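The bottle problem

Every robotics firm has a number it likes to say out loud. At Woltness, the number is 100. That is how many demonstrations the company says its software needs before an arm can learn a new household job, and it appears on the website, on the mugs and in the first minute of any conversation with the sales team.

I have heard numbers like it before. Three years ago a rival, Jellent, promised that its planner would pack a shopping bag by July. It did, if the bag was already open and the tins were set out in a row. So when Leidy Espinoza, who runs the control group at Woltness, invited me to spend a day with her engineers, I asked to see the failures first.

She laughed, and then she showed me some. On her screen was the log from the previous night: 20 attempts at putting a bottle into a basket, each with a coloured bar beneath it. Green meant the software thought it had succeeded. Red meant it knew it had not. What interested me was the third colour, a dull orange, which marked the runs where the software reported success and a person checking the video disagreed. There was more orange than I would have liked.

"Perception tells you where the bottle is," Espinoza said. "It doesn't tell you what you've done to it."

The Woltness system, called Ríos, does away with much of what used to fill a robot programmer's week. There is no written model of the bottle and no list of waypoints. A person does the job by hand, holding a pair of grippers of the sort the robot will use, and the software learns to go from camera pictures to movement. A planner sits on top to decide which small job comes next. Underneath, an old-fashioned controller stops the arm from hitting anything expensive.

It is a neat arrangement, and on a good day it looks like magic. My worry is what the learning takes in along with the skill. Abelardo Apaza, who looks after the training data, told me about a version that would only reach for things when the lamp to its left was on. It took his team 18 days to find the cause. The lamp had been on in every demonstration. It had never occurred to anyone to switch it off.

Much of his work now goes on tooling: scripts that throw out jerky recordings, a viewer that lines up two hands in time, a checker that complains when the left gripper and the right disagree about where the table is. None of this is on the mugs. Apaza thinks it matters more than the network, and after an afternoon watching him reject takes I am inclined to agree.

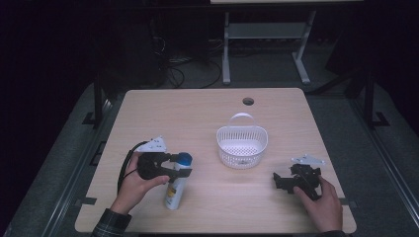 A demonstration at the table: the left gripper closes on the bottle while the right stays low, with the basket still empty.

The sums are slippery too. A demonstration counts as one whether it is kept or binned, depending on who is talking. Milagros Ñahui, the planning lead, put the real cost of a new task at 26 working hours, including labelling and retakes. That is quick by the standards of the trade. It is also a good deal longer than the sales pitch suggests, and it buys a robot that knows one table.

Would it cope with another? Lutfa Sultana tests exactly this at Esdale, a care supplier that has been trying Ríos for its store rooms. Her report, which she let me read, is polite. The arm did well with the objects it had been shown and badly when the shelf was moved by the width of a hand. She has asked for a longer trial – and for a clear message on the screen when the software is unsure.

That second request strikes me as the better one. Espinoza says it is on the list, below speed.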